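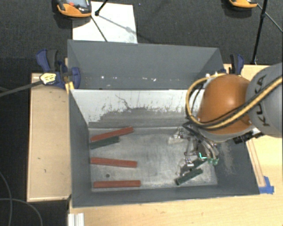 # Robots at Work: A Visit to the Siscombe Open Day

Every May, the Siscombe workshop opens its doors so that families can come in and watch the robots. If you are going this year, or if your class is going, this page will help you understand what you see.

## What is a robot arm?

A robot arm is a machine that moves a bit like your own arm. Hold your arm out and bend it. You have a shoulder, an elbow and a wrist. A robot arm has places where it bends too, and these are called joints. Inside each joint is a motor.

At the end of your arm is a hand. At the end of a robot arm is a tool. Some robots hold a paint sprayer or a drill. The one in the bin demonstration has a gripper, made for picking things up.

The arm is orange and gray and has the name KUKA on it in black letters. That is the name of the company that makes it. The yellow and black cables loop along the outside of the arm so they can bend when it bends.

## Picking sticks from a bin

The job is to take wooden sticks out of a metal bin. Some are red and some are green.

You could do this with your eyes half shut. For a robot it is hard work. The sticks don't lie in neat rows. They point in different directions, and one may be resting on top of another. If the robot grabs the bottom one first, the top one can slide or roll away.

So the robot has to work out a few things before it moves:

- Where is each stick?
- Which way is it pointing?
- Is anything lying on top of it?
- Will the gripper bump into the side of the bin?

Then it turns the gripper to match the stick, goes down, closes and lifts. If it misses, it goes back and tries again. You may see it miss. The people who run the demonstration don't mind, and they write down each miss so they can find out what went wrong.

Mirjam Van Beek looks after the bin table on open days. She says the question children ask most is "Does it know what a stick is?" Her answer is no. The robot works with shapes and positions. It doesn't know that wood comes from trees, or that a dog would like to chew it.

## Try it at home

You need some craft sticks, a shallow box and a pair of kitchen tongs.

1. Drop the sticks into the box from a little way up.
2. Pick them out with the tongs, one at a time. Don't touch the sides of the box.
3. Now do it again, but ask a friend to tell you where to move while you keep your eyes closed.

The third step is closer to what a robot does. Your friend is the camera and you are the arm. Short, exact directions work best - "left a bit" can mean almost anything.

## Rules for visitors

Stay behind the line on the floor. A robot arm can move fast and it is much stronger than you are. Ask before you touch anything on the tables. If you have a question, Koen Nijs will be at the front desk and can take you to the right person.

## Words to know

**Joint:** a place where the arm can bend or turn.

**Gripper:** the part that holds things.

**Bin picking:** taking objects out of a container when they are lying any which way.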